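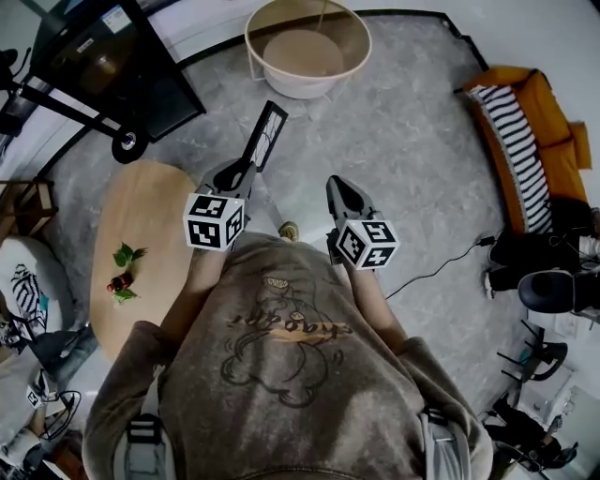 Konden Robotics Club — Minutes of the February Meeting

Day and time: Wednesday, start at 5:40 p.m., end at 7:15 p.m.
Chair: Baltazar Aguirre
Minutes: Tiburcio Aguirre
Present: the chair, the secretary, the data group, the training group, two members of the arm group
Excused: the rest of the arm group (laboratory exam)

1. Minutes of the last meeting

The minutes of the January meeting were read and accepted with one correction. In item 4 it was written that the Odach arm is returned to the school. Correct is that the arm is returned to the school at the end of the semester. Until this time it stays with us.

2. Report of the data group

The data group reported on the recordings with the two hand-held grippers. The person who records holds one gripper in each hand and does the task in the same way as the arms will do it later. Each gripper carries a white cube with the square black patterns, and the position of the gripper is computed from these patterns.

Since the last meeting the group made 296 recordings. After checking, 252 of them are accepted. The total in our collection is now 1,018 accepted recordings.

The rejected recordings were discussed for some time. The most frequent problem is that one cube is hidden behind the other hand when the hands cross. The second problem is that the person starts to move before the start signal. Baltazar Aguirre asked if the hidden cube can be repaired afterwards by the software. The data group answered that for a very short gap it is possible, but for a longer gap the path becomes a guess, and the training group does not want guesses. It was agreed that the rule stays as it is: when a cube is lost during a grasp, the recording is rejected.

Decision: The instruction sheet gets a new line, "Do not cross the hands. If you must cross, stop and start the recording again." The data group writes it before the next session.

3. Tasks for the Momodton competition

The organizers of Momodton sent the final task list. We are registered for the living room category. There are three tasks in it: to pick up a small object from a low table, to fold a small cloth with two arms, and to put a cushion back in its place on a sofa.

For the first task we have enough recordings. For the cloth we have some, but almost all are made by the same person, and the training group is worried that the model learns only his habits. For the cushion we have 19 accepted recordings, and this is clearly too few.

There was a longer discussion about the cushion. One opinion was to leave this task out and to use the time for the cloth. Another opinion was that the cushion gives the most points, and other teams will also be weak in it. The chair asked for a vote. The majority was for keeping the cushion.

Decision: The next three sessions are for the cushion only. At least four different persons must record. Left-handed members are asked especially to take part.

4. Report of the training group

The model which was trained on the January collection was tested on the Odach arm. It picks up the small object when the object lies near the middle of the table. Near the border of the table the arm often stops above the object and does not close. The training group thinks that in our recordings the object is placed too often in the middle.

Tiburcio Aguirre proposed to use a list of positions, so that the person does not choose the place alone. The proposal was accepted without vote. The list is prepared by the training group.

The training of the next model starts after the cushion sessions. The computer room is open for us also in the evening, but the key must be signed out at the front desk before 6 p.m.

5. Behavior during the sessions

The data group asked for the following points to be written in the minutes:

— Only one person gives the start and stop signal. Other members do not call out.
— Members who wait for their turn stay in their seats during a recording.
— Cables on the floor are checked before each recording, and the person who records is told where they are.
— A gripper is never put down on its cube. Last month one pattern was scratched in this way and had to be printed again.
— The shoulder straps are adjusted for each new person, also when the session is late.

There was one question, if it is permitted to talk during the recording. It is permitted, no sound is used for the training. But please quietly.

6. Money and material

The Figueroa workshop can cut new finger pads for the grippers. The old pads become smooth, and the cloth slips. The offer was read and found acceptable. The chair signs it this week. We also need one spare set of printed patterns and a second battery charger. The charger is perhaps available from the physics room, Baltazar Aguirre will ask.

7. Other business

The open day of the school was mentioned. It is not yet decided if the club shows the arm or only the grippers. Moved to the next meeting.

The arm group asks that the tool box is closed after use.

Open tasks
Data group: new line in the instruction sheet; plan of persons for the cushion sessions
Training group: list of positions
Baltazar Aguirre: signature for Figueroa; question about the charger
Tiburcio Aguirre: confirmation to Momodton that we start in all three tasks

Next meeting: Wednesday in two weeks, 5:40 p.m., same room.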